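4. Setting Up the Table Cover

The Konach table cover is a felt cloth with a non-slip backing. It protects the table top from scratches and light knocks, and it softens the sound of dishes being set down. It fits tables up to 176 cm long. For longer tables, order the extension piece, part number 2356.

Before you start

Clear the table and wipe it with a damp cloth. Let it dry fully. Moisture trapped under the backing can leave marks on oiled or waxed wood.

Caution: Do not use the cover on a table that was varnished or painted less than 2 weeks ago.

Laying the cover

1. Take the cover out of its sleeve and unroll it on the floor, felt side down. Leave it flat overnight if it has been stored in a cold room.

2. Find the woven Prondora label on the backing. The label marks one of the short ends.

3. With a second person, lift the cover by its corners and lower it onto the table, felt side up. Do not drag it across the surface.

4. Adjust the overhang until it is equal on both long sides.

5. Smooth the felt with your palms, working from the center toward the ends. If a crease stays in place, lift the nearest end and lay it down again.

6. Fit the corner clips if the table is used by small children. Push each clip up from below until it clicks.

Note: The clips fit table edges up to 4 cm thick. Do not force them onto thicker edges.

Using the cover

Dishes, bowls and kettles at room temperature can stand directly on the felt. Lift items when you move them, especially unglazed pottery, which can pull fibers out of the surface.
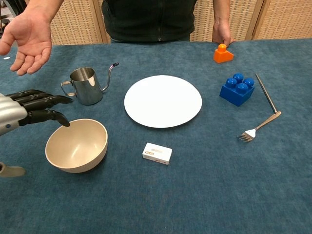
Fig. 4-2. Cover in blue-teal with plate, bowl and gooseneck kettle.

Always put a trivet under anything that has come off the stove or out of the oven. The backing softens with heat and may stick to the table.

Caution: Never iron the cover while it is on the table.

Daily care

Brush crumbs off with a soft clothes brush, always in the same direction. Blot spills at once with a dry white cloth. Do not rub. For coffee, tea or wine, blot first, then dab with cool water and a drop of mild dish soap.

The cover is not machine washable. Small areas of pilling are normal in the first months of use and can be removed with a fabric shaver on its lowest setting.

Storage

Roll the cover with the felt on the outside and slide it back into the sleeve. Do not fold it. Keep it away from radiators and direct sun.

For replacement clips, see Section 7, Spare Parts.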